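# Grün, das mitarbeitet

Es gibt Farben, die sich vordrängeln, und es gibt Salbei. Seit ich für diese Ausgabe durch Wohnungen in Clakville und Zerkville gezogen bin, sehe ich den Ton überall, und ich kann mich nicht sattsehen! Morgens wirkt er fast grau, gegen Mittag kippt er ins Frische, und abends unter der Lampe wird er so weich, dass man die Wand streicheln möchte.

Man-lok Yen mischt Wandfarben in einer kleinen Werkstatt hinter dem Bahnhof von Zerkville. 377 Rezepturen stehen in seinen Heften, allein elf davon für Salbei. »Ein Tropfen Schwarz zu viel, und du hast Beton«, sagt er und rührt weiter. Sein Liebling heißt Shojaei, ein Grün mit viel Ocker darin, das er nur in Kalkfarbe anrührt (in Dispersion, findet er, klingt es dumpf).

Besonders schön ist der Ton dort, wo man lange auf dieselbe Stelle schaut, also am Schreibtisch. Helles Holz davor, Weiß an den Seiten, mehr braucht es kaum.
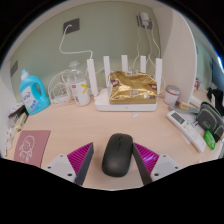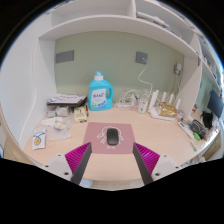 *Salbeigrün hinter hellem Holz, auf dem Tisch eine schwarze Maus.*

Wer selbst streichen will, sollte Geduld mitbringen. Yen rät zu zwei Anstrichen und dazwischen acht Stunden Pause, auch wenn die Wand längst trocken aussieht. Und bitte Probeflächen! Große, mindestens so breit wie ein Zeitungsbogen, eine am Fenster und eine in der dunkelsten Ecke. Ich habe an einem Samstag drei Töne nebeneinander gesetzt und am Sonntag alle drei verworfen. Geworden ist es Jendeo, die hellste Mischung aus dem Heft, die auf der Karte nach gar nichts aussah und jetzt meinen ganzen Flur trägt.

Dazu passt übrigens mehr, als man denkt: altes Rosa, Leinen, Messing, sogar ein kräftiges Rostrot, wenn es bei einem Kissen bleibt. Nur bei Reinweiß an der Decke wäre ich vorsichtig. Yen gibt einen Löffel der Wandfarbe hinein, dann verschwindet die harte Kante, und der Raum wirkt gleich ein Stück höher. Im Oktober will er sich an Moosgrün wagen. Die ersten Becher stehen schon auf der Fensterbank.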